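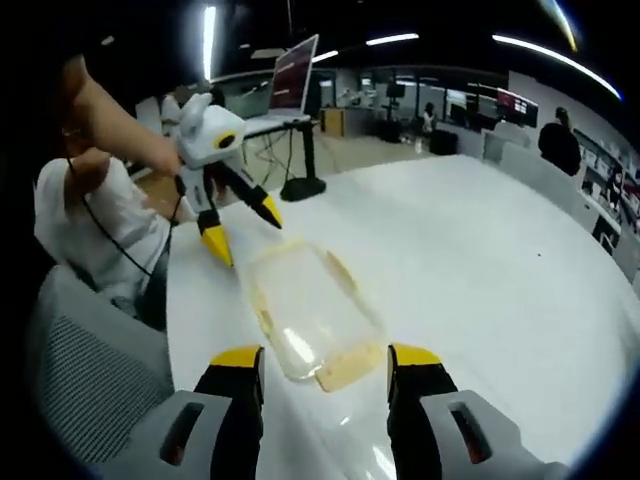
# Equipment Plan for the Two-Gripper Collection Bench

Tonantzin Salinas
Project report, section 3: purchasing and budget
2026-09-17

## 3.1 Scope

The project needs demonstration data for handling tasks that use two hand-held grippers at once. This section covers what has to be bought to run one bench through the end of the term, what can be borrowed, and what was left out. Software and compute are covered in section 4.

The department approved a ceiling of 3000 dollars. Of this, 2000 is released at the start and the rest only after a working bench has been shown to the supervisor. The order of purchases therefore matters as much as the total.

## 3.2 Requirements

- Two matched grippers, one for each hand, with the same finger geometry.
- Fingertips that can be replaced without taking the finger apart.
- A camera on each gripper with a view of both fingertips.
- A plain, light table top, large enough for two people to work from opposite sides.
- Test objects that include clear plastic. Transparent containers are hard for the vision model and have to be in the set from the first session.

## 3.3 Quotes

Three suppliers were asked for the same parts list.

| Supplier | Item | Price (USD) | Note |
|---|---|---|---|
| Wever | Gripper pair, no cameras | 975 | Tips sold separately |
| Pendlow | Gripper pair with cameras | 2000 | Longer delivery time |
| Plovance | Spare tips, cables, mounts | 100 | Per kit |

The Wever pair is cheaper on paper, but the cameras and brackets would have to be sourced and calibrated by us. The time for that was not in the project schedule. The Pendlow pair uses up the whole first release, which leaves no money for spares until the second one.

## 3.4 Decision

Order the Pendlow pair from the first release. Order one Plovance kit as soon as the second release clears. Until then, worn tips are to be swapped between fingers and logged, and sessions are limited to light objects.

Table, chairs and laptop come from the lab and carry no cost. Clear containers are bought at a grocery store and charged to consumables - they get scratched and should be replaced when the scratches become easy to see, as this changes how they reflect the overhead lights.

## 3.5 Items left out

A second full bench was considered and dropped. It would double the data rate, but only if enough trained operators were free at the same time, and the sign-up sheet for September does not support that.

Wireless gripper modules were also dropped. A cable gets in the way during wide arm movements, but it removes battery charging from the session checklist. Cable routing should be checked before each recording.

## 3.6 Open points

- Venkataraman has not confirmed whether its calibration board can be rented by the week. If it can't, a printed board will be used.
- The warranty on the Pendlow pair excludes damage from liquids. Containers with any contents need a separate rule before they go on the object list.
- Storage for the grippers between sessions is still to be assigned.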